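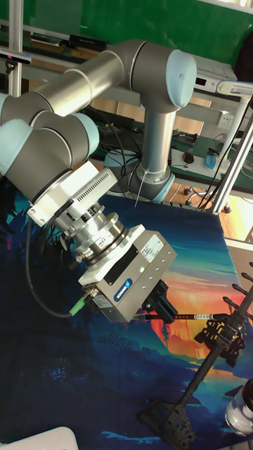 Home | News | Standards Watch | Events | Subscribe

One more checklist for the small stuff

Sep 20, 2018 | 9 comments | Share

Another good practice guide for collaborative arms has landed in our inbox, this time from Nikolovski, and it runs to 40 pages. I have read all of them, so you may not have to. The title promises "light handling tasks," meaning pens, vials, caps and whatever else a parallel gripper can close on without much fuss.

My first complaint is the word "collaborative." The guide uses it as if it settled something. An arm can be sold as collaborative and still hold an object with a point on it, and the point is what will find your hand. Nikolovski gives the arm a long chapter and the held object 2 paragraphs. Anyone who has done a risk assessment properly knows the workpiece and the fingers belong in it along with everything else. The guide says so too, in a footnote.

Njoroge Masanja, who reviewed an early draft for Zesevero, told me he asked for the footnote to be moved into the main text. "They thanked me for the comment," he said. It is still a footnote. 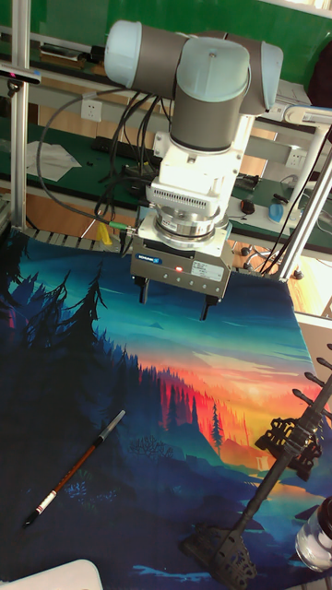 Standards Watch – Issue 9 – p. 2

Then there are the status lights. The guide wants a written rule for what people may do at each color, and I can go along with that. A tiny red light on a gripper body, with the fingers open and the pen lying on the mat below, tells a visitor very little. Is it a fault? A normal state for that model? Is it safe to reach in and straighten the pen? The light can't answer the last question, and I don't trust any wall chart that claims it can. Look it up in the manual for the unit you own, write down what it means, and keep the decision to reach in tied to the stop state of the whole cell.

The cable section is better. It asks for the full range of motion to be run at low speed with the hoses and cables fitted, and for someone to watch the loops at the wrist while it happens. Fine. I would add that the check needs repeating after every tool change, and Nikolovski leaves that to "user discretion." User discretion is how connectors get pulled out.

Nermina Petek at Nikex is kinder than I am. She has been trying the checklist since March on her Fula benches and says new staff at least have somewhere to start. She also says they tick the whole last page without reading it, and she showed me a few sheets to prove the point. Same pen stroke from top to bottom.

So take the cable page, rewrite the page on lights for your own equipment, and put the held object at the top of the assessment. The annex on floor marking can wait. A revised edition is promised, with no date given, and I will believe in it when I have a copy.

Previous item | Next item | Back to top

Copyright 2018 Standards Watch. Contact the editor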